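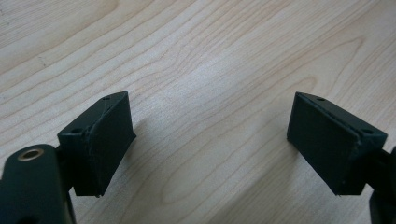 Home News Events Press Contact

Vernadbridge Opens Its Night Reading Room on October 2

VERNADBRIDGE, 24 September 2026 — The Vernadbridge Public Library is staying up late! Starting Friday, October 2, the old periodicals hall on Brostby Street will open as a night reading room, with long tables, good lamps, and doors that don't close until midnight, four nights a week.

The idea came from readers. Last winter the library asked cardholders what they would change, and 1,786 people wrote back. Shift workers at the Kodell bakery wanted somewhere to sit after their buses got in. Parents wanted an hour to themselves once the kids were asleep, and high school students (so many high school students) wanted a place to study that wasn't the kitchen. In all, 438 of the replies mentioned evening hours, more than any other request.

"I read every one of those cards, and then I read them again on the train home," said Ute Wendt, director of the library. "People told us what they were reading and where they were reading it. One man does his reading in a parked car with the dome light on. We have this beautiful hall, and it was dark by six. I am so happy to be handing over the keys."

The periodicals hall had been used mostly for storage for years. Work began in the spring with the roof and the windows, and moved on to the floor, where three layers of old carpet came up before anyone reached the boards. The radiators have been repaired and the tall shelves along the north wall are back in place. They now hold a browsing collection of about 300 books picked for night reading: mysteries, travel writing, short stories, poetry, and a whole shelf of books about the sea.

Kerstin Hagedorn, who runs evening services, chose most of them herself, and she will be at the desk on opening night.

"I wanted books you can pick up at ten and be lost in by ten past," Hagedorn said. "There's a lot of Arctic exploration, I admit it. Anyone who thinks I've left something out should come and tell me — I've kept the bottom shelf free for exactly that."

The room will be quiet but not silent. Whispering is fine, and so are covered drinks. The Viklund Café next door will keep its side window open until eleven for tea, soup, and cinnamon rolls. Laptops are welcome at the back tables, while the front half of the room is set aside for paper.

Opening night starts at 7 p.m. with a short welcome, followed by an hour of reading aloud. Anyone can sign up to read a page or two from a favorite book, in any language, and there is still space on the list. After that the room simply opens, and everyone is invited to find a chair and stay.

The night reading room will be open Wednesday through Saturday, 7 p.m. to midnight. Admission is free and no library card is needed to come in and read. Visitors under 16 should come with an adult after 9 p.m. The Brostby Street entrance has a ramp, and the late bus stops across the road.

To sign up for the opening night reading, or to arrange a press visit before the opening, ask for Kerstin Hagedorn at the main desk of the Vernadbridge Public Library.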